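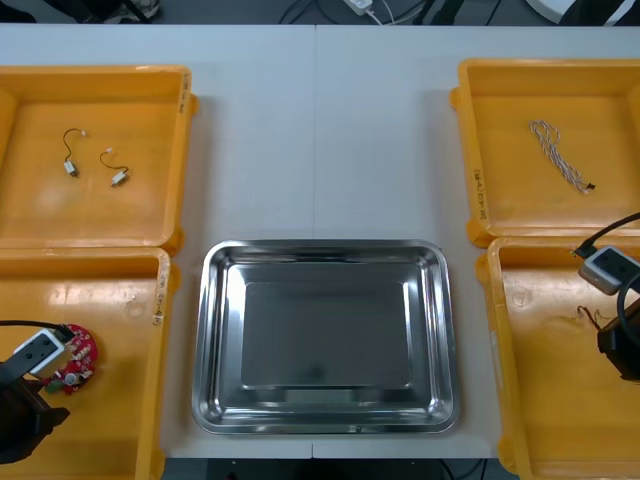
Do the new bench rules apply to cells that are already running?
They apply to every two-arm kitting cell at the Tanner site from May, old or new, and cells set up before then get no extra time to comply.

Pleker posts working rules for two-arm kitting cells

Pleker has put out a short set of working rules for its two-arm kitting benches, the ones that pull small electronic parts from bins and set them in a steel tray. Four pages plus a sign-off sheet. Went up on the Tanner site's notice page just before 9 a.m., and a paper copy goes on the wall by each bench.

Most of it is stuff the day crew did already. Writing it down is the new part. Until now each bench had its own habits, and people moving from one to another had to ask. Night crew had asked for one version since winter.

The rules cover bins and labels, loose wiring, hands near the arms, and what gets logged. They don't touch the electrical lockout steps or the site's risk assessment. Those stay as they are and win if the two ever disagree.

Bins first. Every bin needs its label on the rim, hand written is fine, black marker, readable to the person loading. No labels on the floor of a bin where parts will cover them. If a bin changes contents the old label comes off completly before the new one goes on. No crossing out. Bins go back in the same spots after cleaning, and a shift lead has to look them over before the arms get power.

Wire gets the longest section. Harnesses are the main reason a run stops at Tanner, the notice says, and the usual trouble is two of them hooked together or a connector caught under a loop. So: one harness per pick. Folded, not balled. Connectors at one end where the loader can see them. Anything knotted goes back to prep and does not get sorted out at the bench. 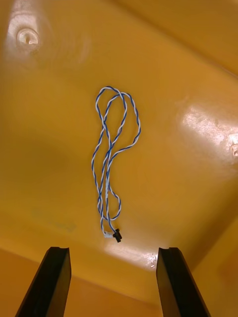
A blue and white twisted pair in a yellow bin, both connectors at the bottom of the bundle.

Tape and sleeves on a harness are allowed if prep put them there. Bench staff shouldnt add any.

Speed limits next. Arms run at reduced speed for the first 15 minutes of any shift, and again after a program change, a gripper swap or a moved bin. A person has to be at the stop button for that whole stretch. Not nearby, at it. Full speed after that, if the shift lead signs.

Only one arm over the center tray at a time, for now. The other can work in its bins but has to stay on its own side of the table until the first is clear. Amus, which wrote the motion software, says a shared-zone setting is in testing and could loosen this later on. No date given. Pleker says the rule stays until its own people have tried the setting on a bench with no parts on it.

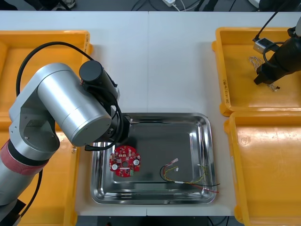 Circuit board and wire harness in the steel tray, with one arm over the tray and the other at an upper bin.

Hands. No reaching in while either arm has power, paused or otherwise. A pause is not a stop, the notice says, in bold, twice. To fix a part in the tray: stop, wait for the light, then reach. Sleeves buttoned, badges off the neck. Visitors stay behind the floor tape and don't load bins even if invited to.

Circuit boards are handled by the edge and laid flat in the tray, component side up. A harness may hang over the rim of the tray if it doesn't fit inside, but the connectors should be in the tray before it moves on. That last line got the most comments in draft, going by the change list at the back. An earlier version banned any overhang. Loaders said it would mean folding the longer ones tighter than prep likes, so it was dropped.

Logging is lighter than people expected. Stops get logged, with a one-line cause. So do dropped parts, wherever they land. Good picks don't need a note. Logs are kept for 50 days and then cleared unless a stop is still being looked at. Camera recordings follow the same clock. They can be used to work out why a run stopped and can't be used to rate staff, a line that was in the old site policy and has been carried over word for word.

Noson, the contractor that does training at Tanner, will run the walk-throughs. Two per crew, at the bench, power off for the first one. Sign-off needed before working a cell alone. Anyone signed off on the older single-arm benches still has to do both, since the center tray rule is new to them.

Reaction on the floor is mixed, mainly over the slow start. Two program changes in a morning means a lot of time at reduced speed, and the daily targets haven't moved. Pleker says targets will be looked at after the first month. It did not say they would come down.

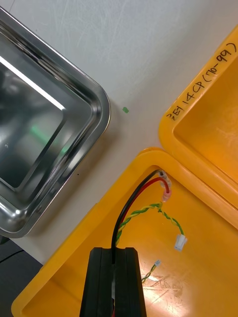 What loaders need to do before May

Read the four pages and sign the sheet by the bench. Book both walk-throughs with Noson, the list is at the Tanner front desk. Check rim labels on your own bins and redo any that are worn or smeared.

Wipe down the table and the trays at the end of every shift, bits of scrap included. Small pieces left on the table count as dropped parts under the new rules and have to be logged before they're binned.

Questions go to the shift lead first, then the Pleker cell desk, open until 4 p.m. A second version of the rules is planned once the Amus setting has been tried out. Comments on this one can be left on the clipboard by the bench.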